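Geltumon Swap Shelf: Your Questions Answered
Everything you need to know before your first visit (and we can't wait to see what you bring!)

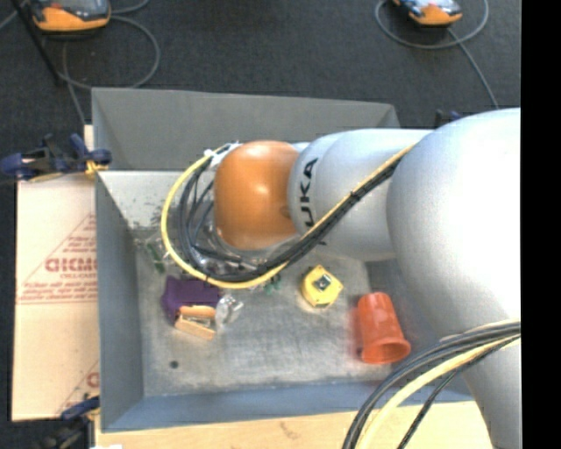 What can I bring?
Small household things in good shape: mugs, toys, puzzles, hand tools, kitchen gadgets, craft supplies. If a friend would be happy to get it, so will we. Puzzles with a missing piece are fine as long as you put a note on the box.

Is there anything you don't take?
No mattresses, car seats, paint, or open food. For large furniture, try the Nilover depot, they're great.

Do I have to bring something to take something?
Nope! Come empty-handed if you like. We do ask that you stick to 18 items per visit so the afternoon crowd gets a good pick too.

Where are you?
314 Tanamar Street, in the old Auer shoe store. The door is on the parking lot side, and the 31 bus stops right across the road.

When is the best time to come?
We open at 10 a.m. and the first hour is a blast, but new stuff goes out all day long. July is our busiest month, when everybody seems to be moving at once.

Can I drop things off after closing?
Please don't, rain ruins them fast. Ring the bell before 6 p.m. and we'll help you unload.

How much gets swapped?
Last month 400 items found new homes, our best month yet!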